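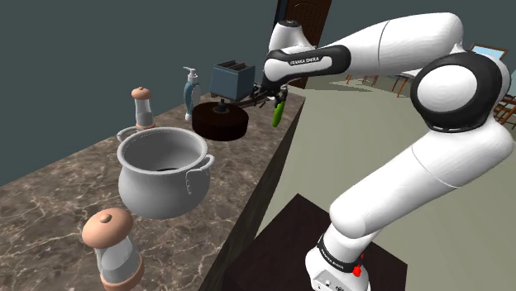
Marble kitchen counter.

**1/** Notes on marble counters, stains and etches. Written up 15th March after a long back-and-forth with Tia Fairclough over what a sealer does. Posting it as a thread so I can link to it.

**2/** Two kinds of damage get lumped together. A stain is something soaked into the stone, usually darker than the area next to it. An etch is a change to the surface itself, usually lighter and duller. Most of the "stains" people ask me about are etches.

**3/** Marble is mostly calcium carbonate. Acid dissolves it. Lemon juice, vinegar, wine, tomato, pickle brine and a good number of bathroom cleaners will all do it. On a polished surface a drop of lemon juice can leave a visible mark within a minute or so.

**4/** A penetrating sealer fills the pores near the surface and slows liquid getting in. It leaves the calcite exposed. Acid still reaches it. A freshly sealed counter etches at much the same speed as an unsealed one.

**5/** Tia's position was that her sealer had failed. Her counter had three pale rings next to the stove. I wetted the stone and the water sat on top for well over ten minutes without darkening it. Sealer fine. Rings were etches from a vinegar bottle.

**6/** Water test, in full: dry counter, a spoonful of water in a spot you use often, leave it 10 minutes, wipe, look at it from a low angle. Dark patch = water went in, time to reseal. No dark patch = leave it alone.

**7/** Do the test in several spots. The strip in front of the sink always goes first. Mine needed resealing there in November and the far end still hasn't.

**8/** On schedules: the card that came with my slab says reseal every 365 days. Treat that as a reminder to test. Sealing stone that won't absorb it leaves residue, and residue dries to a haze that looks a lot like etching.

**9/** If you do get haze from sealer, put a little fresh sealer on a cloth, rub the hazy area, then buff dry right away. The solvent in the new coat softens the old. Check the label first, this works for some products and others want their own remover.

**10/** Finish matters more than brand of sealer. Polished marble shows every etch as a dull spot on a shiny field. Honed marble is already matte, so the same etch is there but harder to find. It does take up oil a bit faster.

**11/** Oil stains: baking soda and water mixed to a thick paste, spread a quarter inch deep, plastic wrap over it, taped at the edges. Leave it for a day, take off the plastic, let the paste dry completely, scrape with something plastic. Repeat. Old cooking oil took me four rounds.

**12/** Coffee, tea, wine color: same method, with hydrogen peroxide in place of the water. Try a hidden corner first. It can lighten dark stone. Don't use it on a rust mark, that's a separate problem with separate products.

**13/** None of the above does anything for an etch. There's nothing in the stone to pull out. You have to resurface, meaning abrasive.

**14/** Light etch on polished stone: marble polishing powder, damp felt pad, small circles, plenty of water. On honed stone, a fine abrasive pad matched to the existing finish. If you can feel the etch with a fingernail, powder won't be enough.

**15/** Please don't start at 200 grit because that's the disc you have in the garage. Reece Inskip did that on one spot and ended up with a shallow dish that caught the light from across the room. The only way out was to take the whole run down to match.

**16/** His quotes, same counter, same week: Hartley 942 dollars for a rehone, Pestov 1654 for a rehone plus repolish. He went with Hartley and kept it matte. Different jobs, so compare them with that in mind.

**17/** Daily cleaning: warm water, a drop of dish soap, rinse, dry. Drying is the step people skip. In hard water areas the mineral crust around the faucet is its own headache, and the usual descalers are acids – see post 3.

**18/** Scraping scale: plastic scraper, or a razor blade held nearly flat on polished stone with the surface wet. Slow. I wouldn't use the blade on honed.

**19/** Someone will ask about trays. Yes. Oil and vinegar bottles live on a tray in my kitchen, and citrus gets cut on a board. That has cut new etches to almost none.

**20/** Tia has decided to leave the rings. Reasonable. I'll add a post on rust marks once I've tried the Biltano paste on the offcut under my sink.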